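Clavex Hand Gripper Pair
Berthorpe Equipment – Household and Light Shop-Floor Range

Overview | Chores | Specification | In the box | Ordering

The Clavex is a pair of hand-held two-finger grippers for recording everyday jobs at a table. A person does the job with the grippers in place of their fingers, and the recordings are used to train a robot arm fitted with the same jaws. It is sold to labs, workshops and product teams who want to find out which chores a machine can be taught, and which should be left to people for now.

The pair is supplied as a left and a right. They are not interchangeable, as the cable leaves the body on a different side.

Can a machine do the chore yet?

We get asked this more than anything else, so it goes before the specification. The short answer is some of them, slowly, and only when the table is laid out much as it was in training.

Rigid items are the easy end. Boxes, cups, bottles and plastic parts keep their shape when gripped, and an arm trained on a decent set of recordings will usually put them where they belong. Lids and latches are harder. Cloth and anything soft sit at the far end of the list, and gloves are a good example. A glove has no fixed shape. It folds when picked up by the cuff, the fingers catch on each other, and a left and a right in different colours may not look like a pair to the software at all.

Putting gloves away in a basket takes an adult a few seconds by hand. With the grippers it takes longer, even with practice. An arm working alone is slower again and will sometimes drop a glove on the rim or pick up nothing and carry on as if it had. We would not sell anyone a glove-sorting machine today. We do think the job is worth recording, as most of what goes wrong with gloves also goes wrong with socks, cloths and dusters.
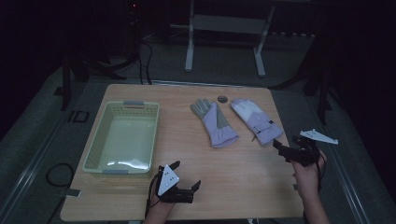
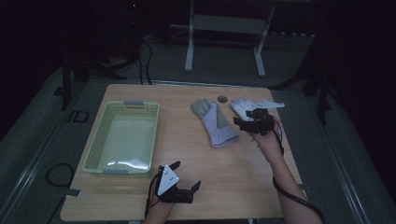

Two-handed work with gloves, basket at the left of the table.

What we have learned from the glove job

Our own set for this chore, called Narlow, holds 1222 recordings. Some 175 of them were thrown out, mostly for tracking dropouts or a glove leaving the table. A few points for anyone planning their own:

Grip the cuff if it is padded. The fingers of a thin glove slip out of the jaws.

Change where the gloves start. If they always lie side by side, the arm learns that and little else.

Leave small odds and ends on the table in part of the set. Real worktops are not clear, and an arm that has only seen a clear one tends to go for the wrong thing.

Keep the cables behind the wrist. A cable across the table will end up in the basket sooner or later.

Shop-floor use

The same limits apply in a workshop. Loading a tray with parts of one size is a fair job for an arm. Clearing a bench at the end of a shift is a poor one, with rags, gloves, offcuts and tools all in one heap. Customers who do well with the Clavex tend to pick one narrow job and record a lot of it. Anyone hoping for a general helper will be disappointed – the grippers are fine for the work, but the training has a long way to go.

Specification

Type: two-finger, hand-operated, parallel opening
Supplied as: pair, left and right
Colour: black
Connection: cable, one per gripper
Marker plates: white, with printed dots
Jaw pads: replaceable, Goicoechea pattern
Rated jaw life: 1000 hours

In the box

Left gripper
Right gripper
Marker plates, fitted
Cables
6 spare jaw pads
Printed set-up sheet

Tracking cameras, stands and table are not included. Any firm table will do, though a matt top gives less glare than a varnished one.

Ordering

The Clavex is sold as a pair only. Replacement grippers can be ordered singly if you quote the number inside the handle. Orders placed now are due out from Berthorpe in August. Jaw pads and marker plates are in stock.

Trial hire is available for two weeks, and the hire charge comes off the price if you go on to buy. Please remove your own tape and labels from the grippers before sending them back.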